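Weekend Shop Assistant, Plinascombe

Stergiou is a family-run housewares and hardware store on the main street in Plinascombe. We are looking for a weekend shop assistant to join us for the season, with the chance of staying on through the winter.

The job is mostly serving customers, cutting keys, restocking shelves and keeping the stockroom in order. You will also take phone orders and pack them for pickup. We close for lunch from one to two.

Hours and pay
16 hours a week over two days, with extra shifts before holidays if you want them. Pay is $236 a week before tax, plus a store discount after the first month. There is a $200 bonus for anyone who works the full season.

What we ask for
You should be at least 18 and able to lift a 40-pound bag. Experience with a cash register is useful, but we can teach you that in a morning. A driver's license helps — the Serno warehouse is a 20-minute drive and we sometimes need a pallet checked there. Some Greek would be welcome with our older customers. It is not required.

Training
Your first two shifts will be with Anastasia Lazaridis, who runs the floor. She will show you the ordering system, the key machine and the closing routine. Closing means cashing up, sweeping both aisles, emptying the wastebaskets and locking the side gate.

How to apply
Bring a one-page resume to the store or leave it in the mailbox at 71 Ustau Road, marked for Christos Deligiannis. Please include a phone number and the name of one person we can call about you. Applications close on 18 Apr 2020. We will call everyone we want to meet within a week of that date.

If you applied in March, you do not need to apply again — we still have your resume.

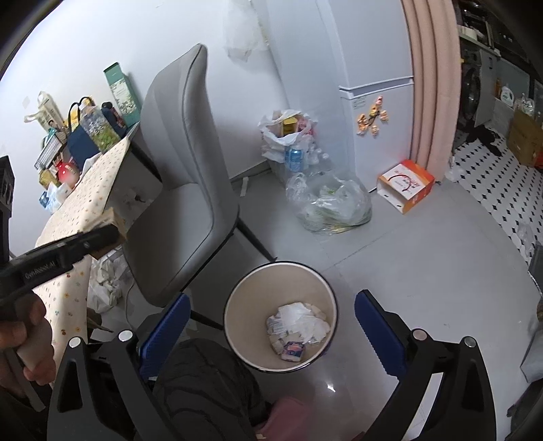

Interviews take half an hour and are held in the office above the store. Use the side stairs and ring the lower bell.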